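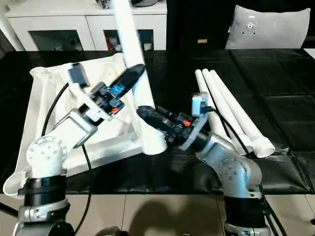

Virkwood (robot)

Virkwood est un robot à deux bras de construction amateur, monté dans l'atelier partagé de Sustthorpe par Stavros Galanis et Marit Nyberg. Tâche principale : assemblage de tubes et raccords en PVC sur table. Première mise en route en mai, plans publiés plus tard.

Historique

Au départ, un seul bras. Galanis voulait automatiser le montage de petits cadres tendus de tissu, utilisés pour les semis. Un bras seul ne suffisait pas pour emmancher un tube dans un raccord, le tube tournait. Nyberg propose le second bras, identique, et réécrit la commande. Version actuelle dite « Tu », du nom du logiciel. Dernière révision des plans : avril 2026.

Description

Deux bras de même conception, segments blancs et argentés, pince noire au bout. Petite caméra à chaque poignet, câblage noir laissé libre, ce qui facilite le démontage mais complique les grands mouvements. 6 articulations par bras, pince non comprise. Coût total des pièces déclaré : 1 209 euros, hors outillage. Certains membres de l'atelier contestent ce chiffre, les moteurs de rechange n'y figurant pas.

Fonctionnement

Tu apprend par démonstration. Un opérateur guide les bras, les trajectoires et les vues des caméras sont enregistrées, puis le modèle est entrainé dessus. Jeu de départ : 2 000 essais. Pour les tubes longs, un bras tient le tube, l'autre travaille côté raccord. Le tissu reste le point faible, surtout les plis près des coins. Voir aussi la section Limites.

Limites

Pas de capteur d'effort dans les pinces. Surfaces brillantes mal gérées par les caméras, d'où l'usage fréquent d'un tapis sur une partie du plan de travail. Vitesse faible. Collage non pris en charge, emmanchement à sec uniquement.

Variantes

Proltden : version à un bras, châssis raccourci, abandonée faute de pièces. Plans encore disponibles à l'atelier, sur demande.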